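Recarregador de gás Flodska para máquinas de fumo baixo: avaliação após uma temporada de casamentos

Publicado em 7 de março de 2020, na secção Equipamento

A Flodska Vimo é uma máquina de fumo baixo para a primeira dança. Funciona com líquido à base de água e um depósito de gelo comum, sem gelo seco. A minha unidade foi comprada na Baptista, que a aluga e vende para salas de festas, e esteve em serviço em 16 casamentos, quase todos em interiores. O texto cobre o conjunto completo: a máquina, o comando por cabo e o kit de recarga que dá nome ao artigo.

Especificações relevantes

O elemento de aquecimento é de 3000 W, valor que convém ler com atenção antes de assinar seja o que for com a quinta. Uma tomada doméstica de 16 A suporta-o à justa e apenas se nada mais estiver ligado ao mesmo circuito. Em duas salas partilhei a linha com a mesa de luz do DJ e o disjuntor abriu a meio do aquecimento. Desde então peço sempre circuito dedicado, por escrito, e levo uma extensão de 2,5 mm² totalmente desenrolada.

O aquecimento inicial demora 15 minutos a partir de frio. Com a máquina em espera, o reaquecimento entre disparos é curto e não afeta uma dança de duração normal. O manual aconselha a carregar o gelo só no fim desta fase, e o conselho é bom: carregado cedo, parte do gelo derrete no depósito e a camada de fumo sobe acima do joelho logo no primeiro minuto.

O depósito aceita gelo em cubos. O gelo moído dá uma camada mais densa mas dura menos. Acabei por fixar o procedimento em cubos inteiros até à marca superior, com uma camada fina de gelo moído por cima.

Comportamento em sala

Em pavimento liso e sem correntes de ar, a camada mantém-se rente ao chão e cobre uma pista média em menos de um minuto. O bocal largo distribui melhor do que o bocal redondo que vem montado de fábrica; a troca faz-se com quatro parafusos e devia ser a configuração de origem. Em alcatifa o fumo progride devagar e acumula-se junto à saída. Com o ar condicionado ligado, a camada desfaz-se. É indispensável combinar com a sala o corte da ventilação durante a música.

O ruído é aceitável. A bomba ouve-se a poucos metros quando a música é apenas piano ou voz, pelo que coloco a máquina atrás da mesa do bolo ou de um biombo, com o bocal livre.

Kit de recarga e consumo

O kit inclui uma bomba manual, uma mangueira transparente com válvula antirretorno e um adaptador para bidão. Permite encher o depósito de líquido sem deslocar a máquina, que cheia de gelo é pesada. A válvula veda bem. O adaptador não: enrosca com folga em bidões que não sejam da marca e exige fita de vedação. A designação comercial "recarregador de gás" é infeliz, visto que o sistema não usa gás nenhum, e já levou um responsável de sala a pedir-me a ficha de segurança de uma botija.

O consumo medido foi de 222 ml por dança, com a saída no máximo e uma música completa. Com a saída a dois terços o efeito à distância de fotografia é praticamente o mesmo e o depósito rende mais. 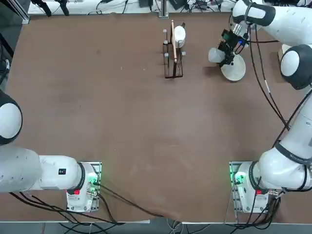
Natália Correia comentou que usa a mesma máquina em tendas e que, com o pavimento em estrado, o fumo desaparece pelas juntas antes de chegar ao centro da pista. Resolveu o problema estendendo linóleo branco por cima do estrado, preso nas bordas com fita de dupla face. Acrescentou que o consumo dela é superior ao indicado no artigo e perguntou se a medição foi feita com o bocal de origem.

A medição foi feita com o bocal largo. Com o redondo não tenho valores fiáveis, dado que o retirei depois do segundo casamento. Quanto ao estrado, confirmo a observação num único evento em tenda, em junho, onde o resultado foi fraco mesmo com a saída no máximo.

Humidade no pavimento

Qualquer máquina deste tipo deixa alguma condensação diante do bocal. Na Vimo a zona afetada é pequena, mas em mármore polido torna-se escorregadia. Uso um tapete absorvente estreito sob a saída e seco o chão logo a seguir à dança, antes de a pista abrir aos convidados. O manual não menciona este ponto, o que considero uma falha.

O dreno do depósito fica na face traseira e tem uma torneira de plástico. Na minha unidade começou a pingar ao fim de alguns meses. A Baptista substituiu-a em garantia sem levantar questões. A peça nova é idêntica à anterior.

Comparação com a Braren

A alternativa direta é a máquina da Braren, com refrigeração própria e sem gelo. Elimina a logística do gelo e a drenagem no fim da noite. Em contrapartida custa bastante mais, ocupa mais espaço na carrinha e a camada que produz é um pouco mais alta. Para quem faz vários eventos por semana, a Braren compensa. Para um ritmo de fins de semana, a Flodska chega.

Pontos a favor: densidade da camada, bocal largo incluído, peças disponíveis no distribuidor.

Pontos contra: potência elevada para salas antigas, adaptador do kit com folga, torneira do dreno frágil, manual incompleto.

Classificação: máquina, 8 em 10. Kit de recarga, 6 em 10; comprado em separado não o recomendo, um funil comprido faz o mesmo trabalho.

Nota sobre detetores: os detetores óticos de fumo disparam com este efeito quando a camada se dispersa. A desativação temporária da zona tem de ser pedida à sala com antecedência e reposta no fim da dança.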